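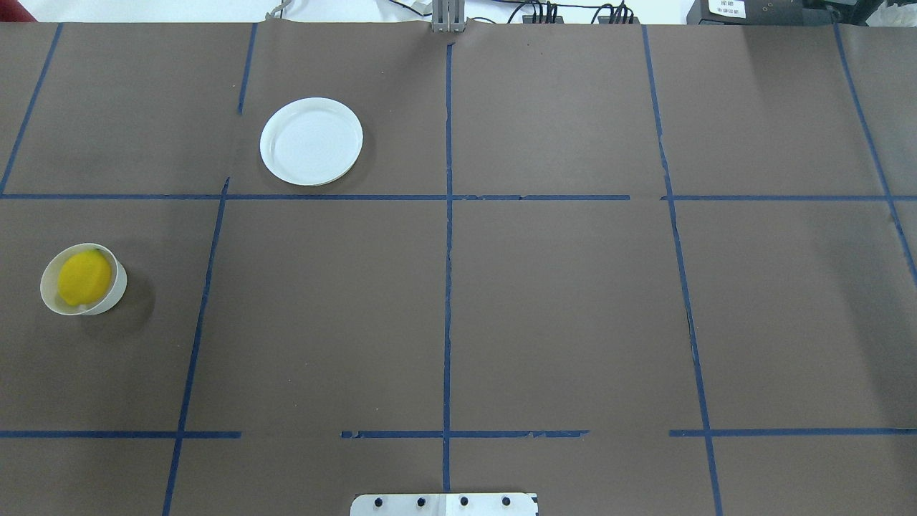 Section 4: Marking out and first sorting

Read this section before you open any of the Dundel trays. It covers the preparation of the sorting surface, the first sort of loose seed, and the labelling of packets. Drying and cleaning are dealt with in Section 3, and cold storage in Section 5.

4.1 What you need

A flat table that can be left undisturbed overnight
Paper to cover it, in a plain colour
Low-tack masking tape
The set of Dundel trays
Seed packets and a soft pencil
The variety book
A small brush and a folded card for lifting seed

Pale seed such as squash and lettuce shows up best on dark paper. For onion, leek and other black seed, use white or buff paper. If you have both kinds to sort, do all the pale seed first and then change the paper.

4.2 Preparing the surface

1. Close the windows and turn off any fan or blown-air heater. Lettuce and parsnip seed will move in a very light draught.

2. Wipe the table and let it dry fully.

3. Cover the table with paper. Pull it flat and tape down the outer edges. Where two sheets meet, lap one over the other and tape along the whole join. Fine seed will find any opening left in a join.

4. Mark out the cells with masking tape. Work across the table first, then from front to back. The lines do not need to be measured. A cell should be large enough to hold one tray with a hand's width to spare.

5. Rub the tape down with your thumb, paying attention to places where two pieces cross.

6. Give each cell a letter or number on a scrap of paper, and copy the same layout into the front of the variety book.

Note: The tape shows which cell is which. It is not a barrier, and round seed such as brassica will roll over it. Always keep round seed in its tray.

Caution: Do not use parcel tape or any tape with a strong glue. Seed sticks to the edges and is damaged when it is pulled off, and the paper cannot be lifted in one piece at the end.

4.3 First sort

Sort one crop at a time. Do not have two varieties of the same crop open together, even if they look different to you. Most of the mixed packets returned to the Vivgate store in February came from two beans being sorted side by side.

1. Place an empty tray in each cell you intend to use.

2. Take one bag of cleaned seed and read its slip aloud, or have a second person check it against the variety book. The name, the grower and the harvest year must all match.

3. Tip a small amount on to the folded card. A dessertspoonful is enough for peas and beans, and much less for small seed.

4. Pick out anything split, shrivelled, mouldy or holed. Put it in the reject tray.

5. Move sound seed into the tray for that variety with the brush. Avoid using your fingers on fine seed, which clings to skin.

6. Repeat until the bag is empty. Turn the bag inside out over the card before you put it aside.

7. Put the slip in the tray with the seed. The slip stays with the seed until the packets are written.

If you find small round holes in peas or beans, stop. Put the whole batch in a sealed bag, write "weevil" on it with the date, and take it out of the room. Brush down the paper before you carry on. The batch may be saved by freezing (see 5.2), but it must not go back on the table first.

4.4 Counting and weighing

Large seed is counted. Small seed is weighed, and the number worked out from the table at the back of this guide.

For the Bárány climbing bean, the standard packet holds 19 seeds. For the Zellside leek, a full store jar should hold no fewer than 900. If there is less than this, fill the jar with what you have and write LOW on the lid in pencil, so that the variety goes on the list for growing out next season.

Set the scale to zero with the empty dish on it each time. Scales with a low battery tend to drift — if the reading will not settle, change the battery and weigh again from the start.

4.5 Writing the packets

Write the packet before filling it. Pressing a pencil on a full packet can crack pea and bean seed.

Each packet carries:

Crop and variety name, in full
Grower's surname
Harvest year
Number or weight
Your initials

Use pencil only. Ink fades, and some pens run if the packet gets damp. Do not shorten variety names. Two of the tomatoes in the collection differ only in the last word.

Fold the top of the packet over twice and seal it with a short piece of tape. Leave the corners unsealed for now. They are closed after the final moisture check in Section 5.

4.6 Clearing the table

1. Remove the trays one at a time, starting at the back of the table.

2. Brush the paper towards the middle. Any stray seed found now is treated as mixed and goes in the reject tray, even if you think you know what it is.

3. Lift the paper by its edges, fold it inwards and take it outside to shake.

4. Paper in good condition may be used again for the same crop. Use fresh paper for a different one.

5. Wash the trays in warm water without soap and stand them on edge to dry.

4.7 Common problems

Seed jumps or clings to the tray. The air is very dry. Wipe the tray with a barely damp cloth, let it dry and try again.

Tape lifts at the ends. The paper is dusty. Brush it and use a new piece.

A slip is missing. Do not guess. Put the seed aside in a bag marked with its cell letter and tell Weronika Marciniak, who keeps the variety book.

Packets come out short. Check the reject tray first, then the inside seams of the bag.

Section revised April 2020. Text by Alcides Meireles, with corrections from Anikó Kocsis.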